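Magbanua Print and Toy Arts Club
Minutes of the regular meeting, 13 Mar 2025

Present: Ursina Eder (chair), Renato Abella, Erlinda Espiritu, Kenneth Buchanan (minutes). Apologies: Cor Desmet.

1. Minutes of the last meeting
Approved with one correction. The screen printing evening was led by Erlinda, not Renato.

2. Fall show
Vameris has offered its front room for the September show. The rent is $300 for the run, and we hang the work ourselves. Renato has seen the room and thinks the long wall will take all the framed pieces, with the painted figures on shelves by the window. Kenneth asked if the shelves lock. Renato will find out. Agreed to accept the offer.

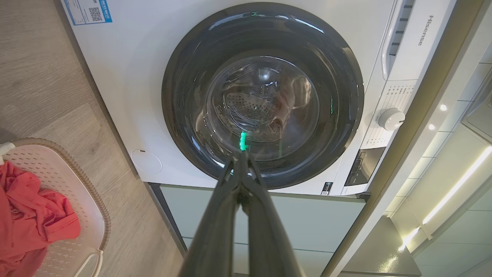

White Hisense front-loading washing machine, with a black two-fingered gripper at its door

3. Blank figures
Two quotes were received for the vinyl blanks that artists will paint. Lurnumo quoted $912 with shipping. Drorkalska quoted $866, shipping extra. Erlinda prefers the Lurnumo figure because the head comes off for painting. Ursina asked her to get the Drorkalska shipping cost in writing before we order. Decision held to the next meeting.

4. Call for artists
Kenneth read out the draft call. Changes agreed: each artist may enter one figure and one print, and work must be the artist's own design. The line about sculpted additions stays, but they must not be more than 6 inches tall. Cor sent a note asking for a student section. There was some support, but Renato felt the wall space should be settled first. Carried over.

5. Opening night
Ursina will ask two local bands about playing a short set. No paid bar this year. Name labels to be typed, as the handwritten ones were hard to read last time.

6. Other business
Erlinda still has the club's folding easels and would like them collected. Kenneth will pick them up.

Meeting closed at 8:40 p.m.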